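How a Screwdriver Works
By Ladi Okoro
275 shares | 6 comments

A screwdriver has three main parts. The handle is the part you hold. The shaft is the long metal rod. The tip is the end that fits into the screw.

The handle is wider than the shaft. When you turn a wide handle, your hand moves a long way around, and the narrow tip pushes on the screw with more force than your fingers could. This turning force is called torque. A thick handle gives more torque than a thin one. 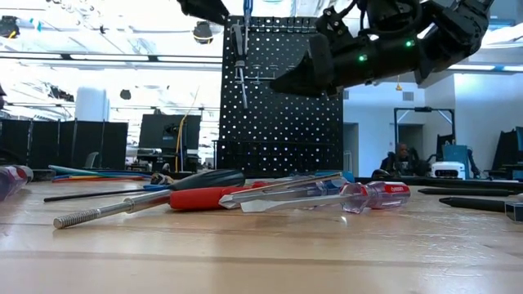 Tips come in different shapes. A slotted tip is flat and fits a screw with one straight groove. A Phillips tip is shaped like a cross and fits a screw with two grooves that meet in the middle. If the tip is too small, it slips and wears away the metal of the groove.

Shafts are usually steel. Handles may be plastic, rubber or wood. Some plastic handles are clear, so you can see where the shaft goes in.

To drive most screws, turn the handle clockwise. To take them out, turn it the other way. Keep the shaft in line with the screw and push gently while you turn. Keep your other hand away from the tip.

Ask an adult before you open anything that plugs into a wall.

2 people saved this page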